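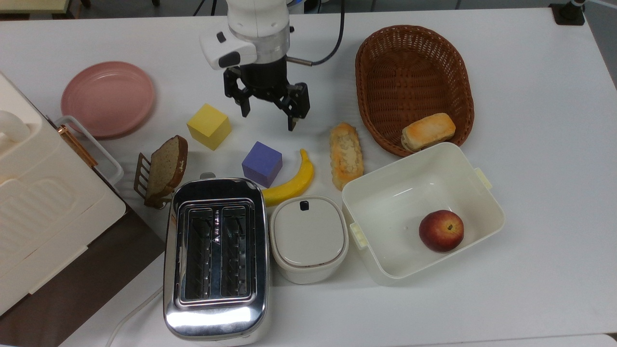
Grigore Nistor has 3657 hours on the arm he looks after at Clomholm, and he doesn't believe the service booklet. "It says to check the gripper every 300 hours," he says. "Check it for what? It doesn't say." The table under the gripper carries a chrome toaster, a banana, a slice of bread in a toast rack and a couple of colored cubes, and he starts there. A banana gives and a wooden cube doesn't, so he closes the fingers on both. If the two fingers don't meet the cube at the same moment, it turns a little before it is held, and he wants to know why.

I asked if the software wouldn't catch that. The supplier, Prollard, sells a monitoring package called Zurkia that is supposed to. Nistor has had it running since August. "It has given me 2 warnings. One was a loose plug. The other one I still can't explain, and neither can they."

He keeps his own log instead, in a paper notebook. Entry 658 reads, in full, "cable again." The black cable that loops out from behind the wrist is what he worries about most. Turn the last joint too far one way and the loop tightens - do that all day and the plug starts to work itself out. His fix was to limit the joint in the settings and leave more slack. Prollard told him the slack wasn't needed. He left it in.

What about recalibration? Riis, the contractor who set up the cell, wanted it done every morning. Nistor does it when something has been bumped. "If you recalibrate every day you never find out that it's drifting," he says. "You just wipe it away." I'm not sure I buy this, and I told him so. A daily check with the numbers written down would show the drift just as well. He thought about it for a while. "Yes, if people wrote the numbers down."

He cleans the finger pads with a damp cloth and no solvent. Crumbs are a bigger problem than grease, he says, and streusel is the worst of them. Spare pads are in the drawer. He hasn't opened the second pack yet.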